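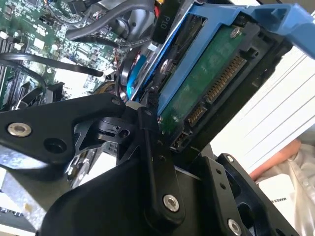
Bolthorpe Depot – Hardware Refurbishment Working Group
Minutes of the November meeting

Held Wednesday, 2:00 p.m., upstairs meeting room. Present: bench lead, intake, data handling, stores, dispatch, and a representative of the Flandmont site by phone. Apologies: purchasing.

1. Minutes of the previous meeting

Accepted with one correction. Under item 4, "drive sleds" should read "drive caddies" throughout. The asset sheet uses "caddy" and the minutes should match it.

2. Actions carried forward

2.1 Spare caddy screws. Received by stores and binned by thread. Closed.

2.2 Second antistatic mat for bench 3. Not received. Heltico has the order but has given no ship date. Stays open with purchasing.

2.3 Label printer. Replaced. The new labels are narrower and fit the side of a 3.5-inch drive without covering the serial number. Closed.

3. Status of the Dow batch

3.1 The Dow batch is 2000 desktop machines. At close of work on Tuesday, 1180 had been opened and had their drives pulled. Of these, 603 have been through the wipe station and have a signed record. The rest are on the quarantine shelves, in the order they were pulled.

3.2 Data handling noted that the wipe station is now the slow step, and asked that no more than 100 drives a day be sent up from the benches until the backlog is cleared. Agreed. Bench staff will use the spare time on fan cleaning and memory tests.

3.3 Intake reported that part of the last pallet arrived with side panels missing. These units are to be logged as received and set aside. They are not to be fitted with panels from other units until the batch is reconciled.

4. Drive removal procedure

4.1 The draft procedure was read through. Steps agreed as follows:

Unplug the machine and hold the power button in for five seconds.
Lay the chassis on its side, open side up.
Pull the data cable first, then the power cable, by the plug and not by the wire.
Release the caddy and draw it out by its handle, keeping it in line with the bay until it is clear.
Rest the caddy with the circuit board side up on the mat.
Look at both connectors before the drive goes in the tray.

4.2 There was discussion of the order of the two cables. Flandmont pulls power first. The bench lead's view was that on the smaller chassis the data plug sits under the power lead and gets bent if left for last. Flandmont will keep its own order on the larger models, where there is more room. The procedure will carry a note to that effect.

4.3 Caddies must not be twisted to get past cables. Several drives have come up with cracked plastic around the SATA power connector, and data handling believes this is from the connector end catching on the way out. Cables are to be tucked behind the bay edge before the caddy is moved.

4.4 Jumpers. Some older drives have a jumper fitted on the small pin block beside the data connector. It is to be left in place and its position written on the record. The wipe station operator will remove it if needed and tape it to the tray.

4.5 Fingers are to be kept off the circuit board and the gold contacts. Drives with visible dirt on the contacts go in the yellow tray for cleaning. No contact cleaner is to be used at the pulling benches.

5. Caddies and reuse

5.1 Stores asked whether caddies should stay with the drives through wiping. At present bench 1 leaves them on and bench 2 takes them off, so stores gets both kinds back. After discussion it was agreed that the drive stays in its caddy until the wipe station. The caddy is then removed, wiped down and returned to stores in the flat bins.

5.2 Caddies with a broken handle or a missing pin are scrap. Straightening them with pliers has been tried and the repaired ones do not seat fully – the drive sits proud and the side panel will not close.

5.3 Stores will sort caddies by fit and not by color. Two models in the batch use a similar part, and the locating pins are spaced differently.

6. Trays and storage

6.1 The foam in the older trays is breaking down and leaves crumbs in the connectors. Those trays are withdrawn as of today. Dispatch has enough cardboard dividers to cover the gap.

6.2 Drives are to be stacked on edge, one per slot, connector end up. Loose stacking on the cart is to stop.

7. Other business

7.1 The light over bench 2 flickers. Reported to the building office.

7.2 Flandmont asked for a copy of the fault code list. The current version is missing codes for memory faults. Bench lead to add these before sending.

Actions

Purchasing: chase Heltico for the mat.
Bench lead: issue the revised removal procedure, with the cable note; complete the fault code list and send it to Flandmont.
Data handling: daily backlog figure to the benches by 9:00 a.m.
Stores: set out flat bins for returned caddies; withdraw the foam trays.
Intake: list of units received without side panels.

Meeting closed 3:10 p.m. Next meeting to be set once the Dow backlog figure is known.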